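Notebook, bench 2
Sep 3, 2024

Racks and cups again. Picking up from the August notes, which I reread this morning and found more cheerful than the results deserve.

What we said in August: the cup rack (Hirow) is fine for storage, the dish rack (Curkum) is fine for draining, and the two together will fit on the staff kitchen counter with room for a plate to be put down between them. I wrote "confirmed" beside the last one. I can't find what I confirmed it with. There's a sketch, no measurements on it, and an arrow pointing at nothing. Struck through.

So today I started over on the big white table, brown sheet down first. The sheet has been rolled up since it arrived and the far edge still curls. I put a weight on it over lunch and it came back up as soon as the weight was off. Doesn't matter for the middle of the sheet, but don't stand anything close to the back and expect it to be level. Whoever wants to argue for buying another roll, the Lanelex catalogue is on the shelf. I'm not convinced a new roll would arrive any flatter.

Cup rack first. The listing says it "keeps colours organized", which is a grand claim for a piece of dowel. It holds six of our plastic cups on their sides, two rows of three, with the dowel along the top between the rows. I've gone blue on one side, pink on the other. That's us doing the sorting. The rack would take them mixed and be just as happy.

Things I tried with it:

Loaded one side only, blue cups in, other side bare. Expected it to tip. Didn't, on the flat. Tried it again up on the curled edge and it did shift, but then so would anything.

Lifted by the dowel, fully loaded. It came up in one piece. I would still not carry it that way down the hall. The wire supports at the ends hold the dowel up well enough for looking at, and I don't know what they're like after a few months of people grabbing them. Nothing in the paperwork about it either. The paperwork does say how to wipe it.

Took cups out from the front and put them back, 18 times. No scuffs that I could feel with a thumbnail. Eighteen is not many. The Wallin people say 200 cycles for theirs and don't say what a cycle is, so I'm not going to use their figure for comparison, and would rather it came out of the summary table altogether.

Then the dish rack over on the right, set at an angle, and a plate in the open space between the two. Left both the plate and the dish rack bare for this part, as I wanted to see the footprint before anything went in. 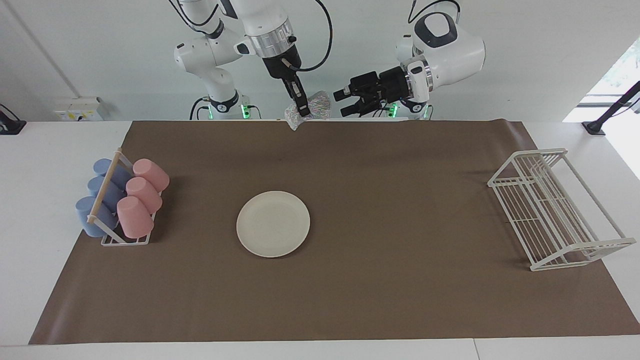
Layout A. Cup rack loaded, plate flat, dish rack empty and on the diagonal.

It looks roomy, and I don't trust it. The table is a good deal wider than the kitchen counter, and the dish rack on the diagonal uses up depth that the counter hasn't got. Turned square to the edge it would probably fit, but then its end is where your elbow goes when you reach for the tap. In August we treated those as the same layout. They are not the same layout.

Masked off the counter depth with tape afterward and set it all out again inside the tape (layout B, no photo, I'd put the camera away). The cup rack and plate were fine. The dish rack went in square with about 4 cm to spare at the front, and that is with nothing in it. A dinner plate standing on edge between the dividers doesn't stick out much, but a frying pan handle will, and somebody will put a frying pan in there whatever the label says.

Plate in the dish rack: stands between the dividers, leans a bit, stays put. Tried it at 7 different spots along the length. The leaning is worse toward the ends. Could be the plate, which has a pretty shallow rim and not much for a wire to catch on. I only used the one plate, so I can't say anything about plates in general, and the August sentence "takes all standard plates" should go as well. We never had all the standard plates. I'm not sure there is such a set.

Draining, same complaint as before. The floor of the rack is open rods and whatever comes off the dishes goes straight through onto the surface below. On the brown sheet I don't want that at all, so no wet trials here. Needs a tray under it, and the tray has to fit inside that same 4 cm. Until someone has a tray in hand I'd call the dish rack half tested.

And the question I keep coming back to - why are the cups in a separate rack? The argument was that cups on their sides air out better. Maybe. I have never seen anyone show it. A cup lying down with the mouth facing level is going to hold a little puddle along the lower wall, and I'd bet upside down on a tea towel does just as well. Cheap to check: two cups from each row, rinse, one pair in the rack and one pair on a towel, look at them after an hour. Should have been done before we ordered anything.

Where it stands tonight:

Cup rack okay on a level surface. Carrying not okayed.
Dish rack fits the counter square-on only, no tray, no pan.
Plate between the two fits either way. Only thing from August I'd keep.
Wallin comparison out, unless they tell us what they counted.

For next time: the rinse check above, a second kind of plate (something with a deeper rim), and the real counter in place of tape. The kitchen is free before ten most mornings. Bring the steel rule, the tape measure on this bench has a bent hook and reads long - I found that out after I'd done layout B, so treat the 4 cm as a guess until it's redone.

Sheet left down on the table. Please don't roll it up again.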